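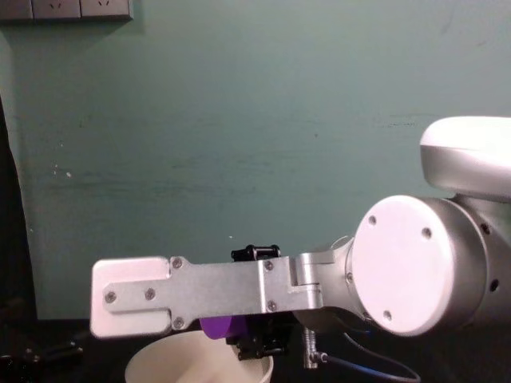
Interior Finishes Project: Repainting a Workroom Wall
Final report, group 2
Submitted March 10, 2026
Supervisor: Ans Jacobs

1. Background

The Sondstead building has a workroom whose long wall was last painted before the present tenants moved in. The old finish was an off-white gloss, which showed glare in the afternoon and had begun to flake near the skirting. Our task was to choose a new colour and finish, prepare the surface and apply the paint within the February teaching block. The colour chosen was a teal green.

2. Choice of paint

Two products were compared, Mesero Interior Matt and Flunent Wall Satin. Sample patches were painted on lining paper and taped up beside the window for six days. The satin wiped clean more easily, but it reflected the ceiling lights at low angles. The matt marked slightly when rubbed with a damp cloth – an acceptable fault in our view, as the wall is seldom touched above bench height. Mesero was selected. It was tinted by Van Rooij, who also supplied the primer.

3. Preparation

Loose paint was scraped off and the edges were feathered with medium abrasive paper. The gloss was then keyed over the whole wall and washed down with sugar soap. Old plug holes were filled twice, as the first filling shrank. One crack beside the door frame was raked out and filled with flexible filler.

4. Application

One coat of primer and two coats of teal were applied by roller, with the edges cut in by brush. The first top coat looked patchy where filler had been used, and these areas were spot-primed before the second coat. Rolling was done in vertical strips, keeping a wet edge.

5. Cost

Materials were budgeted at 346 euros. The final spend was 296 euros. The difference is mostly due to borrowed dust sheets and roller poles.

6. Remaining work

The skirting has not been repainted and still carries the old gloss. A sealed jar of the tinted paint has been left in the store cupboard for touching up, with the mix code written on the lid.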